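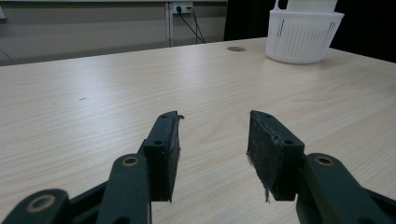

Busmont Open Robotics Day

Busmont Open Robotics Day is a yearly public open day held by the Irnik Workshop, a small robotics lab in the town of Busmont. Visitors walk through the working rooms, talk with the people who build and run the equipment, and take turns with the hand-held grippers that the lab uses to teach robot arms everyday tasks. The most recent open day took place on Saturday, September 13, 2025, and drew 312 visitors, the largest crowd in the event's history.

Background

The Irnik Workshop was founded by mechanical engineer Eusebio Ticona, who had spent years repairing packing machinery before he turned to research. His idea was that people who are good with their hands should be able to show a robot what to do without learning any code. The first open day was little more than a tour for the neighbors, with one bench and a single gripper that had to be glued back together over lunch. It went down so well that the lab made it a regular date, and it has since grown into one of the liveliest days on the Busmont calendar.

For the first two years the event was held in October. It was moved forward to September so that it would not clash with the Guzmán street fair, which fills the same parking lots.

The Rarkitz gripper

Most of the day centers on the Rarkitz, the lab's own hand-held gripper. It is held in one hand and worked with a trigger, and a small camera on the body looks out between the two fingers. Every time someone picks something up with it, the camera records the view and the position of the jaws. Recordings like these are later used to train a robot arm fitted with the same kind of fingers.

The fingers are made of dark green plastic links that pivot on brass-colored bushings, and each one ends in a black pad with a rough, grippy inner face. The links keep the pads facing each other as the jaws open and close, and it is a real pleasure to watch the motion up close. The pads take all the punishment. After a stretch of heavy use the covering wears down, the corners scuff, and the edges of the material begin to fray and lift. New pads fasten on with screws, and a practiced person can change a pair in 3 minutes.

The current design is the work of Junhao Du, who joined the lab as a student and rebuilt the linkage from scratch. The earlier version had a single pivot on each side, so the pads met at an angle and tended to squirt round objects out the front. Du's version closes flat, and it handles a grape as happily as a hammer handle.

Visitor program

The open day runs from morning until late afternoon, and there is no set route. The main stops in 2025 were as follows.

Tabletop room. Visitors try the Rarkitz on ordinary tables with ordinary household things such as baskets, cups, sponges, and folded cloths. The lab deliberately leaves the room looking like a normal room, with its outlets, cables, and curtains, so that the recordings resemble the places where a robot might one day work. This was the most popular stop by a wide margin, and at the busiest point the wait was 18 minutes.

Replay screen. A monitor shows recordings from the gripper's own point of view. Seeing a task from between the fingers is oddly gripping: an ordinary table turns into a wide plain, and a basket at the far side looks like a building on the horizon. Children often stay here longer than their parents would like.

Arm demonstration. A robot arm performs a task learned from earlier recordings. In 2025 it sorted spoons and clothespins into two bowls. Each showing lasted 15 minutes, including questions, and the arm was stopped between showings so that visitors could look at its joints.

Repair bench. Du and two students took worn grippers apart and put them back together, and let visitors press bushings into spare links. The bench had been planned as a side attraction and ended up with its own line out the door.

Technique

Newcomers nearly always move too fast. Staff suggest opening the jaws wide well before reaching the object, coming in low over the table, and pausing briefly before closing. Baskets and other openwork containers make good practice pieces, as a finger can go over the rim or the whole rim can be pinched between the pads, and the two approaches feel quite different through the trigger. Left-handed visitors need no special model.

Recordings made by visitors are kept only with their consent. Over half of the people who tried the gripper in 2025 agreed to add theirs to the lab's collection. Ticona has said that he likes beginners' recordings best, with all the second tries left in.

Reception

Local teachers have been warm supporters of the event, and several have asked for a weekday version for school groups. The chief complaint has been the heat in the arm room, where the fans are switched off during showings so the speaker can be heard. A second arm is planned for the next open day, along with a larger repair bench.

See also

Guzmán street fair
Irnik Workshop
Rarkitz (gripper)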